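Participants wanted: teleoperation study on sorting and clearing tasks
Irnmont Manipulation Lab
Posted 17/10/2024

The Irnmont Manipulation Lab is looking for adults to take part in a paid study on how people guide robot arms through simple pick-and-place work. No background in robotics is needed. Sessions are held on weekdays and on some evenings.

What the study is about

Our group trains robot arms by demonstration. A person steers the arm through a task, the movements are recorded, and a control program is trained on the recordings. Most labs, including ours until last year, have used a small number of trained operators to do all the steering. The data that comes out is clean, but it is also narrow. Everyone approaches a block from the same side, closes the gripper at the same height and takes the objects in much the same order.

In August we finished a first round of work on this question. We collected 2,346 demonstrations of a bin task from staff and first-time operators, then trained two versions of the same program, called Soreck. One was trained only on staff demonstrations. The other used the same number of demonstrations, with half of them coming from people who had never driven the arm before. On objects that both versions had seen in training, the staff-only version did slightly better. On piles where objects leaned on each other or sat against the bin wall, the mixed version recovered from a missed grasp more often. It would back off, shift a little and try again, where the staff-only version tended to repeat the same move.

We think this comes from the corrections that new operators make. They miss more, and so they leave a record of how to fix a miss. The first round had too few new operators to say whether that explanation holds, and one or two of them produced a large share of the useful corrections. The second round is meant to settle this, and it needs more people.

The task

You will work with small toy-like objects in a plastic storage bin: blocks, a toy vehicle, pieces of different shapes and colors. You guide the arm to pick up one object at a time and place it where the task sheet says. The pile is set up differently for each trial. Some layouts are easy and some are hard on purpose, with objects touching or partly covered by others. 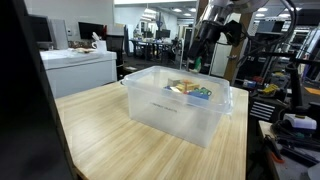 What you will do in a session

1. Read and sign the consent form, and fill in a short questionnaire on your experience with games, tools and machinery.

2. Watch a demonstration and practice with the hand controller until you feel ready to start. Practice trials are not used in the analysis.

3. Complete the recorded trials. You may rest between any two of them. If you miss an object, keep going and correct it in whatever way seems natural. Please do not restart a trial unless the session lead asks you to.

4. Answer a few questions on how difficult you found each layout.

A session takes 2 hours, including breaks. We ask each participant to come twice, on different days, so that we can compare early and later performance.

Who can take part

You should be 18 or older, able to read instructions in English, and able to use a hand controller for several minutes at a time. Glasses and contact lenses are fine. Left-handed people are especially welcome, as the first round had very few. If you need a change to the seating or the controller, tell us when you sign up and we will arrange it before your visit.

You should not have operated a robot arm for work or study. People who took part in the first round can't join this one. Employees of Minen, which supplies our control software, are also excluded.

Payment

Participants receive $100 for completing both sessions. If you come to only one, you will be paid half. You can stop at any time, and payment does not depend on how well you do.

What we record

We record the movement of the arm and gripper, your controller input, and video of the bin and the work area. Your questionnaire is stored under a number, separate from your name. The recordings will be released later as part of the Hodžić set, which other research groups can use for training. No names or contact details are included in the release. You can ask for your recordings to be withdrawn at any point before then.

How to apply

Fill in the sign-up form at the front desk of the Irnmont building, or ask the desk to send you a copy. Give us at least three times when you are free. We plan to enroll 300 people and will close the list when the places are filled. You will get a reply with a proposed time and directions to the lab. Please wear sleeves that can be pushed up above the wrist, and leave large bags at the desk.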